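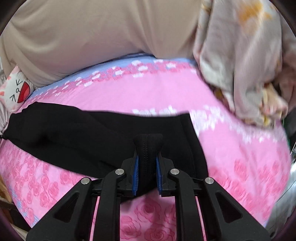
Figure 1. Black garment on the bed, held at a stitched fold. Bedroom station, rose-print sheet.

Progress report: household textile handling, bedroom and laundry tasks
Reporting period ending February
Prepared by Annapurna Alva for Starngate

1. Status

Work in this period covered the sorting, folding and putting away of clothing on a made bed. The bedroom station is in regular use. The laundry corner is finished except for the second shelf, which is waiting on brackets from Humitz. The total number of logged handling sequences stands at 1487 against a target of 2000 for the grant year. At the present rate the target will be met before the final report, and no extension is requested.

2. Garments

The garment stock was reviewed in January and divided into three groups: light knits, dark knits, and woven items such as shirts and pillowcases. Dark knits were underrepresented in the previous report and were given priority. Black fabric is the harder case for the people who label the records. Creases and hems show little contrast, and the direction of a fold often has to be judged from its outline against the sheet. Stitching helps where it can be seen, as in the fold in Figure 1.

Each garment now has an entry in the stock list giving fabric type, color, and any straps, tabs or drawstrings. Straps and tabs were added to the list at the request of Trí Lại, who found that they were being labeled as part of the main panel in one batch and as separate parts in the next. The earlier batch has been relabeled.

3. Bedding

Plain white sheets were used for the first half of the work. From this period on, patterned bedding is included as well. The pink sheet with darker pink roses gives a busy background that is closer to what is found in ordinary bedrooms. Labeling time on patterned sheets is higher for light garments and nearly unchanged for black ones, where the garment edge stays clear of the print.

Two further patterned sets have been ordered through Tresent, one striped and one checked. Delivery is expected before the next period begins.

4. Folding procedure

The written procedure was revised once. The main changes are as follows.

The garment is placed on the bed unfolded and at an angle, with natural wrinkles left in. Earlier sessions began with the item smoothed flat, and the records from those sessions were too similar to one another.

The first grasp is made on a raised fold or seam. Grasping a flat area of thin knit tended to pick up the sheet along with the garment.

Sessions are limited to six garments before the bed is remade. Beyond that number the sheet shifts and bunches toward the foot of the bed.

Diễm Nghiêm wrote the revision and Tiago Correia checked it against the session notes. A copy is attached as Appendix B.

5. Problems and delays

Lint on dark knits remains a nuisance. A lint roller is now kept at the station and used between sessions. One black garment was retired after the side seam opened.

Afternoon light from the bedroom window produced uneven exposure on the sheet. Sessions are now scheduled to end by 2:00 p.m. until a blind is fitted. Quang Mạc has the quote.

6. Next period

Socks and small items will be added to the stock, along with the striped and checked bedding when it arrives. Stacking of folded items on the closet shelf will start once the brackets are in. Spending is within budget - the detailed table is in Appendix A.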